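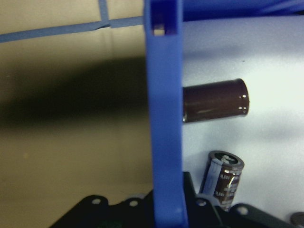 Blue on beige.

Zwahlen Storage Rooms, Flaltley – Frequently Asked Questions
Last updated May 12, 2019

How big are the rooms?
We have 37 rooms in three sizes. The small one is good for the contents of a studio apartment. The large one takes the furniture of a family house, if you stack it well.

Can I see a room before I sign?
Yes, please come to the office at 223 Trorno Road and ring the bell. You do not need an appointment, except in December, when we work shorter hours.

How do I plan where my things will go?

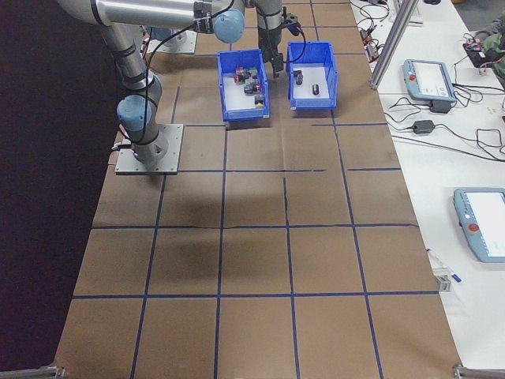

Most customers bring too much on the first trip and then must take half of it out again. We advise you to measure your biggest pieces at home and write the sizes down. Then try the plan on your own floor with tape, in a grid like the dark blue lines on the brown cardboard, so that each box has its own square. Leave a path to the back wall – you will need it sooner than you think.

What may I not store?
Food, plants, animals, gas bottles, paint and car batteries. Tires are allowed.

Can I mark the floor of my room?

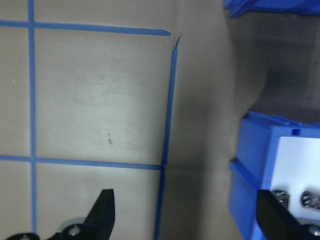 You may mark the floor, but only with something that comes off again. Chalk and paint are not permitted, and we charge $18 for cleaning if we find them. Blue painter's tape, the same as on the light beige tabletop, is fine with us. Please remove it on your last day.

Is the insurance included?
Basic cover is included, up to $2251 per room. For more than this, please ask your own insurance company.

Do you have another location?
Yes, in Prilarstead. The prices are the same, but your door code works only in one building.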